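Lumska two-arm kit: stuff people ask me

Does it come assembled?
Mostly! I bolt the arms to the mounting plate before it ships. You clamp the rest to your table, and that took me about 16 minutes last time.

How heavy is the box?
More than you'd like. Grab a friend.

Can it handle clothes?
Yep, start with one T-shirt. Towels are fine too, but I'd skip anything with buttons at first. 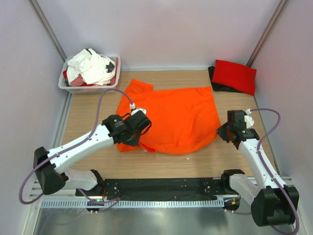
Left gripper on the orange one, basket in the back corner.

Can I buy just one arm?
Sure, email me. Birsen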